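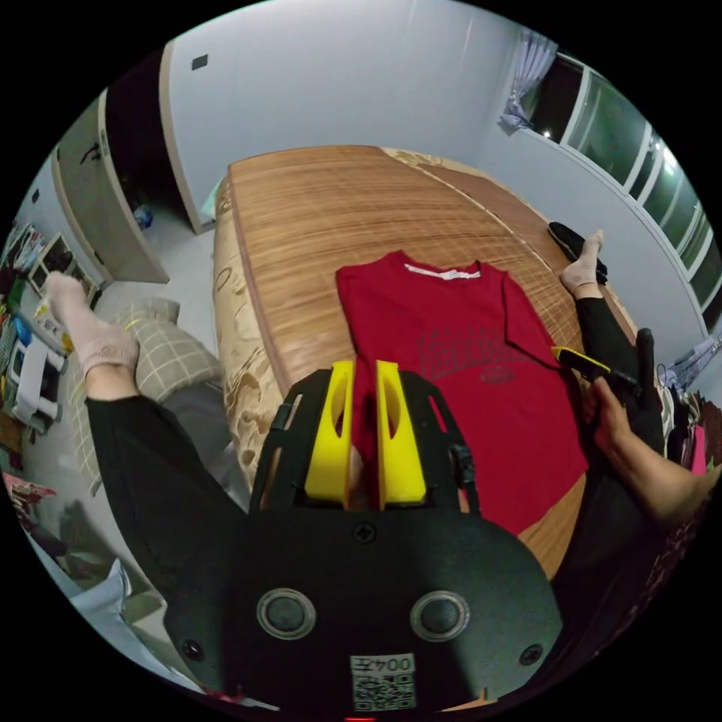 Torbjørn Kristiansen wrote back that the fee column in the first release mixed two things, the network fee and the processor's cut, and that anyone averaging it would get a number that means very little. He was right. The two are now separate columns, and the old `fee` column is gone. If you have code that reads it, see "Changes" below.

# Preritz

Preritz is a table of small bitcoin payments made at shops and cafes in Jeltosden. Each row is one payment: when it was made, what it cost in local money, what rate was applied, what fees were charged and how long the till took to show it as paid.

Most public data on bitcoin starts from the chain and works outward. We wanted the numbers as they look at the counter, where the rate on the screen and the rate on an exchange are often not the same.

## What's in the repo

- `payments.csv` – the main table, 3052 rows
- `shops.csv` – one row per shop, 301 rows, joined on `shop_id`
- `rates/` – reference rates, one file per month
- `clean.py` – builds the two tables from the raw exports
- `notes.md` – odd cases, in the order we ran into them

The raw exports are not included. They contain receipt numbers, and some shops print the name of the person at the till on the receipt.

## Where the rows come from

There are 2 sources. The first is the export from Nuchit, the phone wallet used for most of the payments. The second is the merchant report from Wullolero, the payment processor that the shops signed up with. Every row in `payments.csv` has a match in both. A payment that shows up on only one side was left out.

Matching is done on amount and time. Nuchit stamps a payment when the user presses send, and Wullolero stamps it when the invoice is marked paid, so the script allows a gap. If two payments of the same amount fall inside the same gap, the script stops and asks. We settled those by hand from paper receipts.

## Columns

| Column | Meaning |
|---|---|
| `pay_id` | Row number, stable between releases |
| `shop_id` | Key into `shops.csv` |
| `sent_at` | Local time from the wallet |
| `paid_at` | Local time from the processor |
| `price_local` | Price on the till, local currency |
| `amount_sat` | Amount sent, in satoshis, before fees |
| `rate_till` | Rate shown on the invoice |
| `rate_ref` | Reference rate for the same minute |
| `fee_network` | Fee paid to the network, in satoshis |
| `fee_processor` | Processor's cut, in satoshis |
| `method` | `chain` or `lightning` |
| `flag` | Empty, or a code listed in `notes.md` |

`rate_till` is what the customer saw. It already includes whatever margin the processor adds, so don't add `fee_processor` on top of it when you work out what the customer paid. The processor's cut comes out of the shop's side.

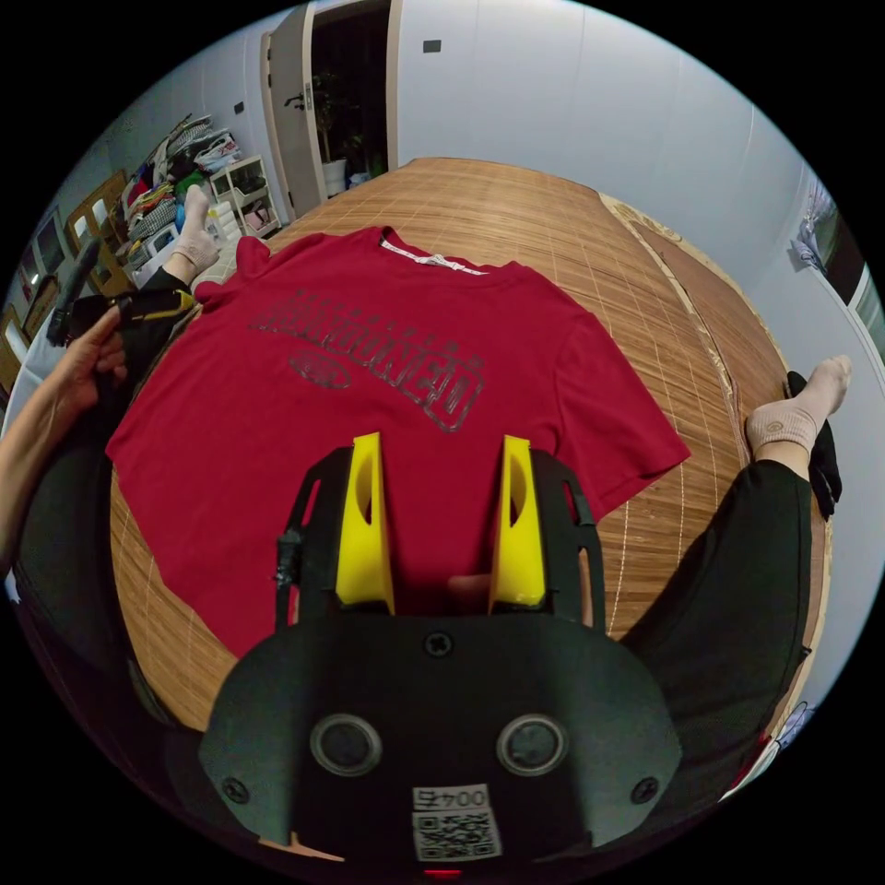
`rate_ref` is a median taken over several exchanges. When the price moves fast inside a single minute, the gap between the two rates can look like a margin when it is only a delay. We flag those minutes with `fast` and suggest leaving them out of any work on margins. They are fine to use for waiting times.

## Missing values

In 290 rows `fee_network` is blank. These are Lightning payments where the wallet did not record a routing fee. Blank does not mean zero. Some of them may well have been free, but we have no way to tell which, and filling them with zeros pulls the average down.

`paid_at` is never blank, but it is only good to the minute for shops on the older till software. The column `till_version` in `shops.csv` tells you which ones.

## Loading

```python
import pandas as pd

pay = pd.read_csv("payments.csv", parse_dates=["sent_at", "paid_at"])
shops = pd.read_csv("shops.csv")
df = pay.merge(shops, on="shop_id", how="left")
df = df[df["flag"].isna()]
```

Keep `amount_sat` as an integer. An earlier version of the script turned it into a float on export, and spreadsheets then showed it in scientific notation – please don't open the file in a spreadsheet and save it back before sending a fix.

## What it's good for, and what it isn't

You can use the table to compare till rates with reference rates, to look at waiting times by method, or to see how fees weigh on a small purchase compared with a larger one. A coffee paid on chain on a busy day is a bad deal, and the rows show how bad.

It says nothing about how many people in Jeltosden pay with bitcoin. The shops were picked from a list of places that already took it, and the payments come from a small group of users who were asked to pay this way. Don't read a trend in adoption into the number of rows per month. It mostly tracks how much free time the group had, and November is thin for that reason.

Refunds are not covered. A refund is sent as a new payment at a new rate, and pairing it with the original turned out to be guesswork.

## Changes

- `fee` removed, replaced by `fee_network` and `fee_processor`
- `flag` codes are now lower case
- daylight saving error fixed in `sent_at`, where one night's payments were an hour off
- duplicate bakery merged in `shops.csv`; its old `shop_id` is listed in `notes.md`

## Reporting problems

Open an issue and give the `pay_id`. If the problem is with a rate, include the minute and the rate you think is right, with a source we can check. Reports that a shop has closed are useful too. We don't delete closed shops, but we do fill in `closed_month`.

## License

Tables are CC BY 4.0, code is MIT. The reference rates are our own medians and fall under the same terms as the tables.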